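March 5, 2024
By Yavuz Dağdelen

Section 2: Working out what to buy

Before you spend anything, sit down with a cup of tea and decide how many grippers you need. I got this wrong the first time, so learn from me!

1. Count your people first. I budget two hand-held grippers for each person, plus one spare between us all.

2. Price the pads separately. Our Statow quote came to £425 a gripper, and replacement finger pads were another £10 a pair – easy to miss.

3. Put £107 aside for props. Metal bowls, plastic sheets and odds and ends from the kitchen drawer do nicely.

4. Plan the room. You don't need a lab (a bedroom is fine), but measure the space you'll be working in.

Note: Dilek Ertürk keeps our price list and updates it every October.

Caution: don't order from Mudton and Cabrera on the same invoice. I did, and paid £347 in delivery and duty. 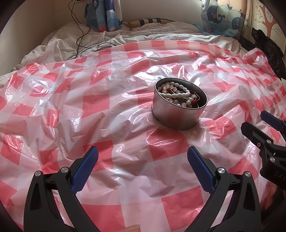
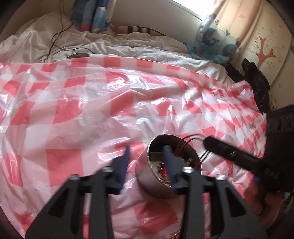
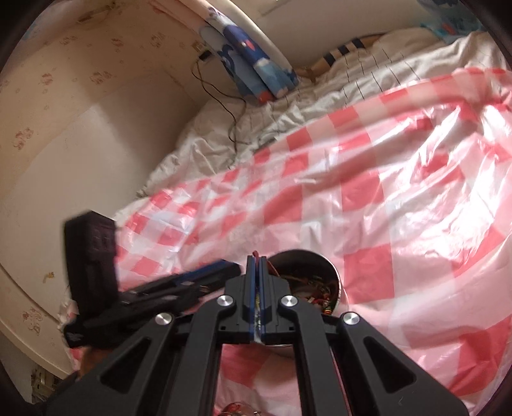
Fig. 2 – Hand-held grippers at a bed with a checked sheet and a round metal container of small bits.

Contact: Nelell set-up desk | © Nelell | Back to top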